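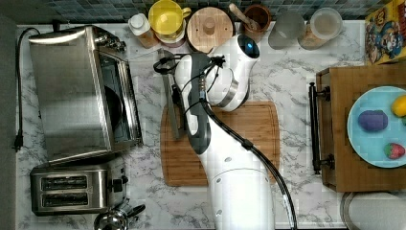
Attachment 1: Bench 2, arm at the cutting board, tray on the right.

Ticket 492
Project: Waltmont student manipulation project, kitchen task
Component: pick and place, top-level planner
Status: Resolved, one item open
Opened: 10/1/23

Summary
Arm halts on approach to the plate. Planner returns "no valid path" on picks where the target is the eggplant. Picks on the lemon and strawberry complete with the same settings.

Setup
Controller software: Brollside, team build 8
Object detector: Mao, trained by the team in February on 2,821 labeled pictures
Task: move toy food from the light blue plate to the cutting board, one piece per cycle
Fixed obstacles in the planning model: counter, backsplash, toaster oven, toaster, cutting board, tray

Steps to reproduce
1. Home the arm and load the kitchen task file.
2. Set the target class to eggplant.
3. Start a cycle from the home pose.
4. Arm moves to the pre-grasp pose, holds, then drops to idle. The log shows the planner error.

Log entry 1
Restarted the controller and reloaded the task file. No change. Ran the cycle with the gripper disabled in software. Same error at the same point, so the gripper driver is ruled out.

Log entry 2
Checked the detector output. Class is correct, but the box around the eggplant is too large and takes in part of the tray edge. The planner reads the target as overlapping a fixed obstacle and rejects every grasp pose. Boxes for the lemon and strawberry are tight.

Log entry 3
Sorted the training set by class. Eggplant has nearly 300 labels. Many were drawn around the whole plate by whoever did the first labeling pass. Redrew them and retrained overnight. Planner error cleared for the eggplant with the tray in its usual place.

Log entry 4
Tested a second layout with the plate moved off the tray and onto a cardboard box. Detection is fine. The planner still assumes plate height from the tray, so the computed grasp is too low. Height needs to be read from the depth data for each cycle. 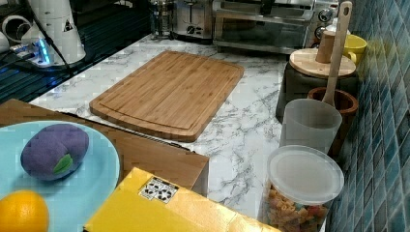
Resolution
Relabeled the eggplant class and retrained the detector. Replaced the fixed plate height in the task file with a measured value. Both layouts now plan without errors. Merged to the Padanholm branch.

Open item
The cardboard boxes are not in the obstacle model. Until they are added, run the second layout at reduced speed with a hand on the stop button. Add each box as a separate obstacle and rerun the eggplant cycle before raising the speed limit.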